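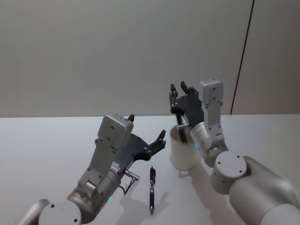 The Pens

My aunt left me her half of the workshop at Burklow, which meant that for one summer and a good part of the autumn I was the owner of a long building with a leaky gutter, a kettle that took its time, and a half share in the testing of other people's robot hands. I knew a fair amount about kettles. The rest I was taught by my aunt's old partner, who had run the bench with her for years and who had (I think this is fair) very little wish to run it with me.

The work was simple enough to explain to friends. A firm would make a new gripper, and before it trusted the thing to a factory it would send it to us, and we would put it through the same small jobs as all the others and write down how it did. Nuts into a tray. A cloth folded over. And always, at the end, the pens, which had to be picked up off the table and put in a cup. My aunt had made up the pen test herself, and she was prouder of it than of anything else in the building, including, I suspect, me.

"A pen rolls," my partner told me on my first morning, as if breaking bad news. "And it has a clip. You'd be amazed what a clip can do to a good hand."

I was ready to be amazed. I was, in fact, rather hoping for it.

In September the Trinano hands came, a pair of them, black and many-jointed and packed in so much grey foam that we were finding crumbs of it in the tea for days afterwards. We already had a pair from Fladau that my partner loved dearly. They were plain two-jawed things that opened and shut like a duck's beak, and they had dropped fewer pens than any hand that had ever come through the door. There was a chart on the wall to prove it. I'd been shown the chart more than once.

"Fingers," my partner said, turning one of the new hands over under the lamp. "Everybody wants fingers. Your aunt wanted fingers."

"Did she?"

"All the time. She said a beak could only ever hold a pen, and a hand could change its mind about it."

It was the first thing of hers I had been told that wasn't an instruction, and I put it away carefully to think about on the walk home.

We bolted the Trinano hands on, one to each arm, and it took us 6 evenings to get them to behave. The controller we used was a Ko, a stubborn old box that had been set up for beaks and didn't see why it should be asked to think about knuckles. My partner sat at the keyboard muttering at it, and I stood by the table laying the pens out, taking them away and laying them out again, which was my whole job and which I had become surprisingly fussy about. I liked the clip facing me. I couldn't have told you why, and when I was asked, I made up something about shadows.

The left hand was a clumsy creature to begin with. It would come down beautifully, spread itself over the pen, and close on nothing at all with great tenderness. The right hand was better. On the fourth evening it took up a pen, carried it over the table at the pace of a funeral, and let it down into the cup with a small click that made both of us look up at once.

"Again," said my partner, and so we did it again, and went on doing it until the buses had stopped and I had to be driven home.

By the end of the week the Trinano pair had made 241 tries at the pens, and I had written every one of them down in the ledger, in the column beside the Fladau figures, in the best handwriting I own. The beaks were still ahead. It wasn't by much, but they were ahead, and I'm afraid I had been cheering for the fingers all along and was quite cast down about it.

My partner read both columns slowly, all the way to the bottom, and then turned back through the ledger to a page from years before I came. There was my aunt's writing, large and sloping, going uphill as it always did on birthday cards. Some early hand, long since sent back to its makers, had been given the pens and had dropped nearly all of them. In the margin she had put: Nice way of holding it, though. Ask for another.

"So did you?" I asked. "Ask for another?"

"We asked for two."

I filled the kettle while my partner found a clean sheet of paper and began the letter to Trinano, reading each line aloud and stopping every so often to see whether I had anything to add. I had a good deal to add. It was nearly dark by the time we got to the part about the clip.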